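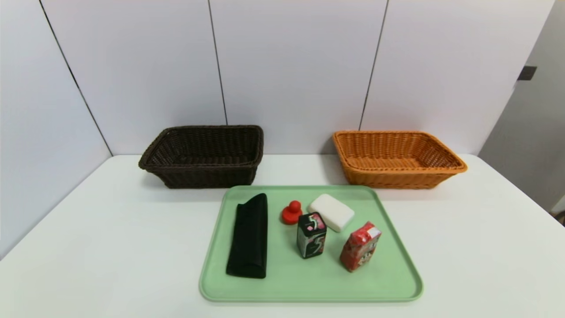

Ticket 409
Subject: Orange basket rocks on the table, brown one doesn't
Opened by: Myfanwy Rowlands
Opened: May 16, 2024
Product: Pidura tabletop baskets, one brown, one orange
Handled by: Gus Strickland, Vodeck customer support
Status: Closed

Myfanwy Rowlands wrote:

I bought two Pidura baskets from you, the dark brown and the orange. They are for sorting the small stuff that collects by the front door. I keep a green tray on a white table and everything gets dropped on it, then at the end of the day I put the things into the baskets and wipe the tray down. Brown is for things that go back upstairs (soap, cloths, that kind of thing). Orange is for pocket things like gum, plus whatever the kids leave.

The brown basket sits flat. The orange one rocks from front left to back right. It rocks empty and it rocks full. I turned it a half turn and the rocking turned with it, so I don't think it's the table. The orange one also has a smell, a bit like varnish.

What I have tried so far:
Moved it to the kitchen counter. Still rocks.
Put a folded cloth under it. Stops the rocking but looks bad and slides when I wipe.
Pressed down on the high corner for a minute. No change.

I don't want to send both back if only one has a problem.

Gus Strickland replied:

Thank you, the half turn was a useful check. If the rocking follows the basket, the base is out of true. This can come from the way the baskets are nested in the carton. The one on the bottom takes the weight.

Please try the following before we replace it.

1. Take everything out of the orange basket.
2. Dampen the base only, using a cloth wrung out in warm water. Don't soak it and don't run it under the tap.
3. Set it upright on a flat surface with a towel under it.
4. Put a flat board or a large book inside, and a couple of full cans on top of that. Keep the weight off the sides.
5. Leave it overnight and take the weight out in the morning. Let it dry for another day before you use it.

Please don't use a hair dryer or put it near a radiator. The smell is from the finish and should fade if the basket is left in a room with a window open. Until then I would keep the soap and the gum out of it, as both can pick up a smell.

Can you also tell me the batch number? It's on a paper label under the base.

Myfanwy Rowlands wrote:

Batch on the orange is 113. Batch on the brown is 200. I have done steps 1 to 4 with a cookbook and two cans of tomatoes. Will report back.

Myfanwy Rowlands wrote:

Took the cans out this morning. Much better but not perfect. If I push on the front left corner it still gives a little. With things in it, it stays put. Smell is still there.

Gus Strickland replied:

Please repeat the same steps once more, this time with the weight toward the high corner. I checked batch 113 and we have had one other report of an uneven base from it, so I have put a replacement on hold for you. You don't need to decide until the second try is done.

For the smell, wipe the inside with a dry cloth and leave the basket on its side so air gets to the bottom.

Myfanwy Rowlands wrote:

Second round done. It now sits flat on the table and on the counter. I pushed on all the corners. I left it on its side by the back door for two days and I can only smell it if I put my face in it.

One other question. Is it all right to wipe the brown one with soapy water? My son put an open hand cream in it.

Gus Strickland replied:

Yes, if you go lightly. Lift off what you can with a dry paper towel first, then use a damp cloth with a drop of dish soap, then a clean damp cloth. An old toothbrush will get between the strands. Dry it upside down.

I have released the replacement and noted the batch. If the rocking comes back, reply to this ticket and it will reopen.

Myfanwy Rowlands wrote:

Got the cream out with the toothbrush. Both baskets are back in use. You can close this.

Resolution: Base reshaped by customer, two rounds, damp cloth and weight. No parts sent. Batch 113 flagged for inspection.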